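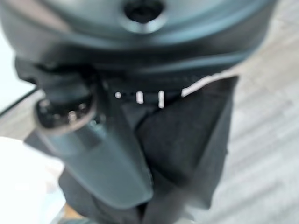
Aushilfe (m/w/d) für Inventur und Versand gesucht - ab April, Teilzeit

Wir sind Vavunell, Versandhandel für Strickgarn und Zubehör. Klein, voll, meistens gut gelaunt. Im April ziehen wir mit dem Lager um und vorher muss alles einmal durch die Hand. 2.716 Artikel, davon 551 noch ohne Lagerplatz. Dafür brauchen wir dich.

Was zu tun ist:
Garne nach Farbpartie sortieren (bitte wirklich nach Partie, nicht nach Augenmaß)
Bestände zählen und in die Liste eintragen
Pakete packen, vormittags bis die Abholung kommt
Retouren prüfen, neu banderolieren
ab und zu ans Telefon, wenn Liesbeth nicht kann

Was du mitbringst:
Sorgfalt. Gute Augen für Farben, Petrol und Tannengrün sind bei uns zwei verschiedene Dinge. Deutsch so, dass es am Telefon klappt, Französisch oder Niederländisch gerne dazu. Stricken können musst du nicht, wirst es aber vermutlich lernen. Wollallergie geht leider nicht.

Was wir bieten:
3 Vormittage die Woche, 8 bis 12.30 Uhr, Tage nach Absprache. Befristet auf vier Monate, Verlängerung möglich - hängt ein bisschen vom Herbstgeschäft ab. Stundenlohn besprechen wir beim Kennenlernen, liegt über Mindestlohn. Personalrabatt auf alles ausser Cuypers-Garne, die sind preisgebunden. Kaffee, Tee, Parkplatz im Hof.

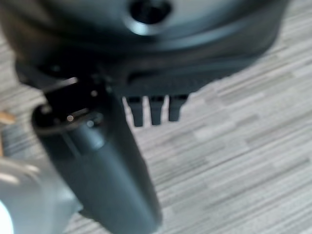
Dunkles Gehäuse, Nahaufnahme

Einarbeitung macht Évan Lefèvre, er kennt jedes Regal. Die erste Woche lauft ihr zusammen, danach eigener Bereich, voraussichtlich Sockenwolle und die Restposten von Giklow.

Bewerbung bitte kurz halten. Ein paar Zeilen zu dir, ab wann du kannst, welche Vormittage gehen. Lebenslauf reicht tabelarisch, Foto und Zeugnisse brauchen wir nicht. Per Mail oder einfach im Laden abgeben, zu Händen Liesbeth Verbeke. Wir melden uns bei allen, kann aber ein paar Tage dauern, gerade ist viel los.

Schüler und Studierende willkommen, ab 18. Probevormittag wird natürlich bezahlt.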